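Kit > Club and Classroom > Two-Arm Task Sets

Filed under: Robotics clubs, soft goods, age 14 and up

April, by Kenneth Imrie

Storklow Insole Sorting Set

The Storklow set is a handling task for clubs that already have a pair of small arms and want something harder than blocks. It was worked out over a winter by the senior group at the Galbraith robotics club and is now sold as a boxed set. It contains soft shoe insoles in two kinds, a shallow plastic tray, a printed task book and a score sheet. Arms, grippers and cameras are not included.

The task is easy to state. The insoles start on the table in any order. The arms have to pick them up and lay them in the tray. How they should lie depends on which round of the task book you are on.

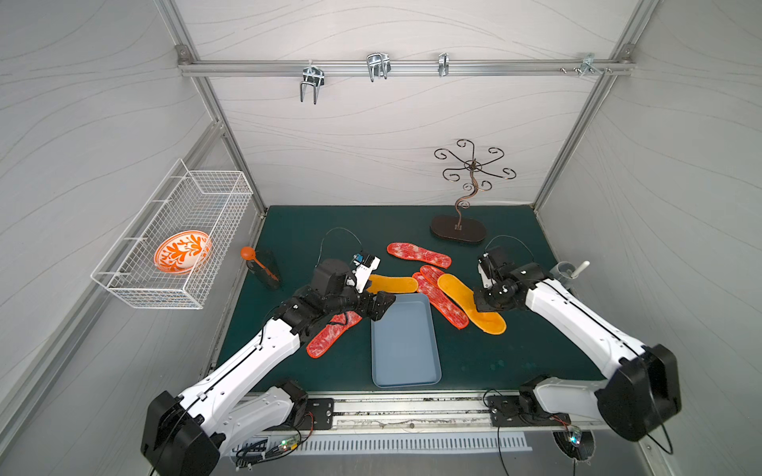
Tray empty, red and yellow insoles mixed on the table.

Insoles make a good club object. They are cheap, they don't break when dropped, and they have a clear front and back, so a judge can say whether one has been put down the right way. They also bend. A program that works well on a rigid part will often fold an insole double or push it across the mat, and students have to think about where to grip and how far to lift.

The rounds

Round one is a single colour and one arm. Most groups manage it within two or three club evenings.

Round two uses both colours and both arms. The arms may work separately, but they share one tray, so the group has to settle how each keeps out of the other's way.

Round three asks for at least one insole to be held by both grippers at the same time. Angus Niven, who runs the Galbraith seniors, recommends leaving this until the group can do round two without touching the stop button. 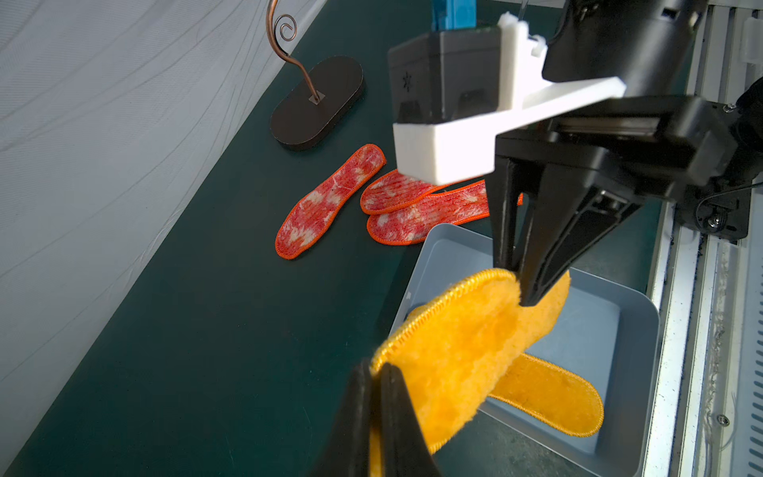
Two grippers on one yellow insole, over the tray.

Round four is the full set, with toes all pointing the same way. Insoles may be stacked. Points are lost for any insole hanging over the rim by more than 18 mm, and the score sheet has a box for this.

Teaching by demonstration

The task book assumes the students will record their own runs by driving the arms by hand, then train on the recordings. The Galbraith group kept 342 recordings from their winter work and threw out a good many more. Their notes on what to keep are printed at the back of the book. The main advice is to vary the starting layout every time and to keep the slow runs as well as the quick ones.

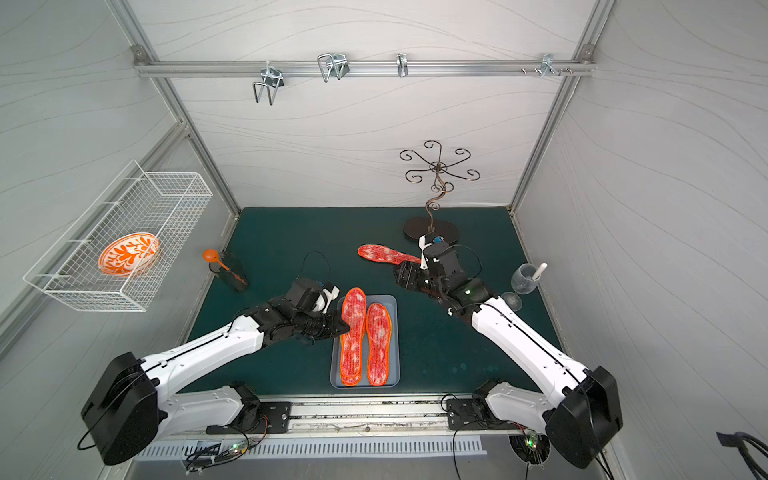
Leaving other things on the table is allowed in every round and is worth doing once the basic task works. The book suggests household objects of different heights, kept away from the tray at first. Move them between recordings. A group that trains on a bare table and then enters a match with objects on it usually has a bad morning.

Cameras

One fixed view of the whole table is enough for round one. From round two onwards we suggest a small camera on each wrist as well, as a gripper can easily hide the insole from the fixed view at the point where it matters.
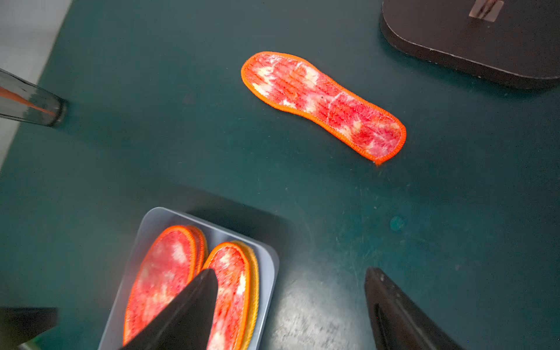
Check the wrist view before each session. Glare from a lamp or window can wash out part of the mat, and it is easier to move the lamp than to record everything again. Wipe the mat too, as the insoles shed a bit of fluff.

Fit and compatibility

The set has been used with the Wustar bench frame and with the older Asis table. Any two-arm setup should do if both grippers can reach all of the tray. Fingers need to open to at least 82 mm for the stacked rounds. Narrow finger tips work better than wide pads for getting under an edge.

Ordering

Order code 3414 for the full set. Spare insoles are sold in pairs, red or yellow, and the tray can be bought separately. The task book may be copied freely within your own club or school.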